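Chapter 9
Reading the Innings: Batting Order and Match Situation

Every cricket side writes down a batting order before the toss, and most sides change it before the day is out. A wicket in the first over, a short boundary on one side or a left-arm spinner who is turning the ball can all make the captain think again. This chapter looks at how those decisions are made in limited-overs cricket, and at how they can be studied afterwards with a scorebook and a little patience.

The traditional order gives each place a job. Openers face the new ball. The number three must be ready to go in at any moment, and so needs much the same technique as an opener. The middle order keeps the score moving through the overs when the field is spread. Lower down come the all-rounders and the wicketkeeper, then the bowlers. In club cricket the jobs are less fixed, and a good number six may open the following week if a regular is away.

Short matches have loosened the pattern. In a Twenty20 innings a batter at number seven may face fewer than a dozen balls. A captain who holds back a strong hitter is betting that wickets will fall at a useful rate. If they fall too slowly, the hitter runs out of time. If they fall too quickly, he comes in with nobody left to bat with.

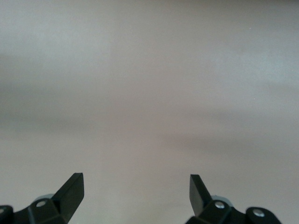

Fig. 9.1 A plain surface with soft bands of lighter and darker grey.

Consider a match between Peneo and Davulico. Peneo need 24 from the last 13 balls with five wickets down. Fiona Geddes, the captain, has two players padded up. Phong Nghiêm hits straight and hard but starts slowly. Ximena Beltrán rarely clears the rope but runs well and scores from nearly every ball she faces. Geddes sends in Beltrán, who turns the strike over to the set batter at the other end. Peneo fall short by two runs. Was the decision wrong?

The result alone cannot tell us. To judge the choice we have to go back to the moment it was made and ask what Geddes knew: who was bowling, how many balls the set batter was likely to face, and how each of her two players had started previous innings. Sreekumar Kaimal and Dionysis Chatzigeorgiou, whose scoring method is used in Section 9.3, call this the entry point. They record it for each new batter as three figures: runs required, balls left and wickets in hand.

Supporters and commentators usually judge from the other end, with the result in front of them. A captain who promotes himself and is out for nought is called reckless. If he stays down the order and the side loses, he is said to be hiding. Both complaints may be fair, but they need evidence from more than one innings.

By the end of the chapter you should be able to complete an entry-point table from an ordinary scorebook, compare two possible orders for the same chase, and explain why a side might use a floating batter. You will need the Kettunen scorecard from Chapter 8 for the first exercise.

Key terms: entry point, floating batter, required rate, set batter, strike rotation

9.1 The opening pair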